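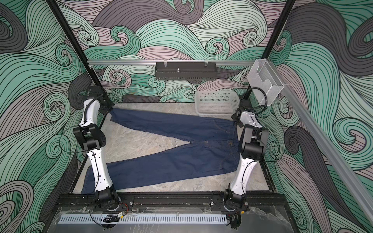
Bench notebook, 01/12/2020
Equipment planning for the new year

Spent most of the afternoon on the shopping list instead of on the arms, which I'm told counts as work. The budget sheet for the Ouellet grant has to be in before we all vanish for the holidays, so I'm putting my reasoning down here while it's fresh, and you're all very welcome to scribble on it.

First, grippers. Denim has been kinder to us than I expected as far as picking up goes, and I'd like to keep jeans as our standard test garment through January. The waistband is lovely and thick to pinch. What worries me is wear on the fingertips. Kernlow want $216 a pair for replacements and I've put down 2 pairs, one for each arm. I did look at their softer set as well, but I'd want to borrow one before spending real money on it, so that's gone in the "ask nicely" column.

Cables next. We run them along the outside of both arms, and every time one of us changes the reach we end up re-dressing the lot and muttering. Findadmont do a sleeving kit with proper strain reliefs for $664. That felt steep to me, and it still does a bit, but I added up what we spent on odd connectors and ties over the winter and it stopped looking so silly. I've marked it as a yes, pending a second opinion. If you have a favourite brand that's cheaper, please write it in the margin!

The bigger question is whether we build a second enclosure or get more out of this one. My own feeling is that we should hold off. A second cell means another pair of arms, another table top, more aluminium rail and somewhere to put it all, and we still haven't settled how far apart the bases ought to sit for long garments. Trouser legs take up a great deal of table once they're laid out flat, and I'd hate to order a copy of a layout we then want to change. So I've set aside $600 for rail, brackets and a wider work surface to try on the present rig, and left the second cell as a single line for the year after.

Onov sent their quote for the lighting panels too – it's in the blue folder, unread by me so far.

Still to do:
Ask Kernlow about lead times on the fingertips
Measure the front rail before ordering anything that bolts to it
Check whether freight comes out of our line or the department's
Read the Onov quote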